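Pillska shawl

The Pillska is a square wool shawl with a printed border, and I've been wearing mine every winter for six years, so forgive me if I get carried away! 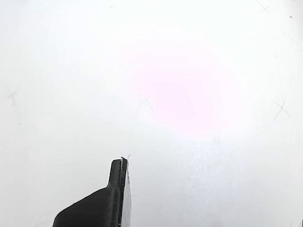

It takes its name from the old mill at Pillska, where the first ones were printed in a run of 1,000. Most have 2 borders, a narrow one of leaves and a wide one of pomegranates (my favorite part by far). The later Navotero version is lighter, in silk and wool, and it slips off your shoulders if you don't pin it.

Collectors like the early rust-red ones best. I prefer the green - it goes with every coat I own. Wash it by hand in cool water and dry it flat, away from the sun.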